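Kitchen and Household > Cleaning and Laundry
Thread: Striped towel sheds fibers on everything. Wash again or give up?

rbaran_41
April 22, 2026
Hello all. English is my third language, so please forgive me some strange sentences.

My question is about a kitchen towel. I bought a set of 2 from Lepik in November. Terry type, brown with stripes, quite thick. I like them because they dry well and the dark color hides coffee. But they leave small fibers on every glass and plate, also on the table. I have washed them many times with my other towels and it became a little better, then it stopped becoming better.

We have a white table top with gray veins, and on such a surface you notice every little hair. In the evening I wash the salad things by hand in a green basin, then I dry everything and fold the towel on the table for the next day. In the morning I wipe the table before breakfast, and this is the part which annoys me.
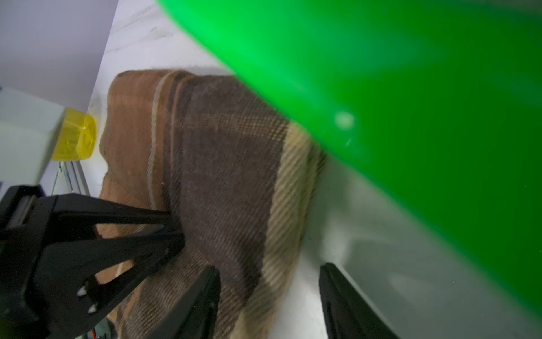 The fibers come mostly from the outer edges, and less from the middle. So I ask myself if it is a problem of the fabric or only of the sewing. Before I throw them away I would like to try one or two more things. What do you recommend? I do not own a dryer, only a rack on the balcony.

Thank you,
Rasmus Baranauskienė

soapdish
Are you using softener? Stop using it if you are. It coats the loops and the loose stuff stays stuck in there until you rub it off on a glass. Wash them alone, warm, half a cup of white vinegar in the rinse. Do that twice.

mapleandrye
No dryer is your whole problem. All my towels shed like crazy when new and the lint filter caught it. Take them to a laundromat one time and run them on medium for an hour. You'll be amazed what comes out.

rbaran_41
Thank you both. Softener yes, a small amount, from Trisier. I did not know it can have such an effect. I will leave it out. The laundromat is possible also, there is one near my work, but to go there with two towels feels a little silly.

soapdish
Bring your bath towels along, then it's not silly.

GretchenInTheKitchen
I'm going to disagree with everybody. Terry is the wrong cloth for drying glasses. It's great for hands and for mopping up the counter, and it will always leave something behind on glass. Get a couple of flat linen or cotton ones for the dishes and keep the brown ones for hands. I switched years ago and I don't wash my glasses twice anymore.

mapleandrye
Always? I have terry towels from my mother that don't leave a thing. Once they're broken in they're fine.

GretchenInTheKitchen
Your mother's towels probably have half their loops gone by now, so sure.

rbaran_41
I must say Gretchen has a point, at my grandmother only flat cloth was allowed for glasses. But I am a little stubborn, and I would like that one towel does everything. The kitchen is small and there is one hook.

pekka_w
If it's the edges, look at the hem. On cheaper towels the hem is folded over once and stitched, and the cut edge frays underneath. Turn it and look at the back. If you see raw threads, no amount of washing will fix that. Zigzag over it with a sewing machine, or do a blanket stitch by hand if you have the patience. Don't pull the threads, cut them.

rbaran_41
Pekka, I looked now. On one long side the hem is open for the length of a finger and there are raw threads under it. On the other towel it is closed, but it also sheds, a bit less. So maybe it is both things, the hem and the softener. I have no machine but I can sew by hand. Must it be a special thread?

pekka_w
Ordinary polyester thread is fine. Cotton thread is fine too if you wash in warm water and not hot.

soapdish
Also, are you leaving it folded up damp overnight? You said it stays on the table. Mine started to smell when I did that. Spread it over the edge of the sink or a chair.

rbaran_41
Yes, I fold it. No smell until now, but I take your advice, the chair back is free at night. Although then my husband will sit against it with his clean shirt and we have fibers in another place.

mapleandrye
Laundromat. I'm telling you.

rbaran_41
A small report. I sewed the open hem and washed both towels alone with vinegar and without softener, two times. The water had a lot of brown fluff the first time and less the second. They feel more rough now, but they take the water better than before. On the glasses there is still something, mostly from the towel I did not sew. I will do the hem on that one too and then go to the laundromat with the bath towels.

GretchenInTheKitchen
And the linen ones?

rbaran_41
I ordered one. It can share the hook.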